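Who Is Actually in Charge of a Hospital?
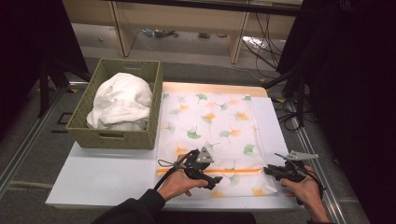
My daughter asked whether the boss of the hospital is the doctor with the biggest stethoscope, writes one reader in Wullville, and could you please explain it before she asks a nurse. Certainly. All stethoscopes are much the same size, and the boss may not own one.

Most hospitals are run by somebody called a chief executive. This person might once have been a doctor or a nurse, or might have spent years looking after budgets and buildings. You would not necessarily want them to take out your tonsils. You would want them to make sure there is someone in the building who can, and that the lights are on while it happens.

What does the boss do all day?

Mostly, the boss goes to meetings. This sounds like a joke about grown-ups, and it partly is, but some of the meetings matter a great deal. Let's take a hospital the size of Wullville's. It has 95 beds and 302 people working in it, and only a small share of those people are doctors. The rest are nurses, porters, cooks, cleaners, people who mend the lifts, people who test blood, people who answer the telephone and one person who knows how the car park barrier works.

Somebody has to decide how many of each there should be. If you hire too many cooks and too few nurses, everyone gets a lovely pie and no one gets their bandage changed. Do it the other way about and the patients start to complain about the toast.

Where does the money come from?

That depends on where you live. In some countries most of it comes from taxes, which are the bits of money grown-ups pay to the government and then talk about at dinner. In others, people pay for insurance, or pay the hospital themselves. Many places use a mixture, and the mixture can be so complicated that there are whole offices full of people who do nothing but work out who owes what to whom.

However it arrives, there is never quite enough. A new scanner costs more than a house. A box of gloves costs very little, but a hospital gets through gloves the way you get through biscuits, and it adds up. So the boss has to choose. New scanner, or a new roof? If you think that is easy, try telling the person under the leak.

Who tells the boss what to do?

Even bosses have a boss. For a hospital it is usually a group called the board. In Wullville there are nine people on it, and they sit at a long table once a month and ask the chief executive awkward questions. Why are people waiting so long to have a broken arm looked at? Why has the soup gone up? They can say yes to a plan, or no to it, or (this is the favourite) that they would like to see it again in March with more numbers in it.

There are also inspectors. They come from outside and look at whether the place is clean, whether the medicines are locked away properly and whether patients are being treated kindly. They write it all down in a report, which is a bit like your school report except that the whole town can read it.

Can the boss tell a doctor how to treat me?

No. If you have an earache, the person who decides what to do about your ear is the doctor or nurse who has looked inside it, along with you and whoever looks after you. The chief executive does not pop in to vote.

The boss can make rules for everybody, though. Wash your hands, wear your badge, write things down so that the next person can read them. That last one has been a struggle for as long as there have been doctors.

What happens when a new boss comes?

Usually there is cake on the first day, and then a great deal of walking about. A sensible new boss spends the first few weeks asking people what is wrong, and at a hospital people will tell you. One of them will have been waiting years to mention the printer.

After that there is a plan. It might be to hire more doctors, or open later in the evening, or share a heart specialist with the hospital in the next town. Plans take ages. If the new boss promises a children's ward with a fish tank, you may be rather tall by the time you meet the fish.

Can children have a say?

Quite often, yes. Some hospitals ask young patients what they think of the food, the waiting room and the way people talk to them. If yours gives you a form, fill it in. "It was fine" will not change much. "I waited ages and the only comic had no last page" is something a person can go and fix.

Words to know

Board: the group that keeps an eye on the boss. Also a piece of wood, but a different sort.
Budget: a plan for spending money, made before it is spent.
Porter: the person who moves patients and equipment about, and who knows all the short cuts.
Ward: a part of the hospital where patients stay in bed.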